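Stemier House Residents' Association
Minutes of the kitchen meeting
Held on 2024-03-25 in the shared kitchen, ground floor

Present: eleven residents, and Sem Wouters for the house office (minutes)
Apologies: the residents of rooms 7 and 12

1. Opening and previous minutes

The meeting was opened at 19:05. The minutes of the last meeting were approved with one correction. Under item 4 it was written that the dishwasher salt is paid by the house. It is paid from the kitchen fund, as before.

2. Countertop

The stone countertop was discussed first, as several residents had sent a message about it. The question was how it must be cleaned and whether it should be sealed again this year.

Sem had asked two firms for a price. Londberg offers cleaning and sealing of the whole counter for 557 euros. Brastoline offers the same work for 542 euros, but the kitchen would be closed for two days. With Londberg it is one day.
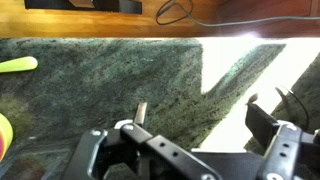 It was asked if sealing is really necessary. Sem explained that the last time was before most of the present residents moved in, and that there is no paper about which product was used. One resident proposed to do it ourselves with a product from the shop. The price for enough bottles would be 122 euros. Some people liked this idea, others were afraid of stripes in the stone that will not come out again.

A vote was held. Seven were for Londberg, three for doing it ourselves, one had no opinion. Decided: Londberg will be asked for a date in August, when the house is quiet.

Until then the following is agreed for daily cleaning. Use a soft cloth with warm water and a small drop of dish soap. No vinegar, no lemon cleaner and no scouring powder. Hot pans go on a board, also when it is only for a moment. Please dry the stone after wiping, the marks are very visible when the sun is on it.

3. Cables near the counter

A resident remarked that cables should not hang where people work with water. All agreed. Who plugs something in at the counter puts the cable to the back and takes it away after use. Sem will ask the electrician if one more socket is possible on the wall side — the price is not known yet.

4. Plastic cups, plates and cutlery

The colored plastic things were bought for the children's afternoon and have stayed in the kitchen. There was a long discussion on this point. Some residents find them useful for breakfast and for eating outside. Others find that they take the place of the normal glasses and that they are always left standing on the stone.
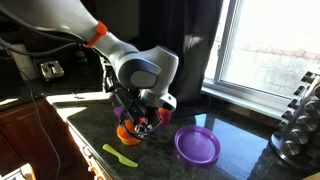
It was proposed to give everything to the neighbors at Montoya, who have a playroom. This proposal was not accepted, because the families in the house want to keep it. After some talking the meeting came to this:

The plastic cups and plates stay, but they get their own shelf, the low one beside the fridge.
The cups are put inside each other and the plates under them.
Plastic knives go in the small drawer and not with the metal ones.
No plastic goes in the bottom rack of the dishwasher. By hand is better.
What is still on the counter at 22:00 may be put in the crate under the table by any person. The owner can take it from there.

One resident wanted to have it noted that the crate is also used for other things, for example one shoe. It is noted.

5. Kitchen fund

The balance of the fund is 33 euros. This is less than expected. Two rooms have not paid for this quarter and will get a friendly message. It was asked if the contribution must go up. No decision was taken, the point comes back next time with a list of the expenses. The sealing of the countertop is not paid from this fund but from the maintenance money of the house.

6. Any other business

The window above the sink closes badly. Sem has reported it already and will call again.
The bread knife is missing. Please look in your room.
The label on the compost bin is gone, a new one will be made.
It was asked if the kitchen can be reserved for a birthday. Yes, by writing it on the list at the door, at least three days before, and not for the whole evening.

7. Actions

Sem Wouters: date with Londberg, message to Brastoline to say no thank you, question to the electrician, call about the window.
Room 3: empty and clean the low shelf.
Room 9: new label for the compost.
All: pay the contribution before the end of the month.

The meeting was closed at 20:20. The date for the next meeting will be put on the door.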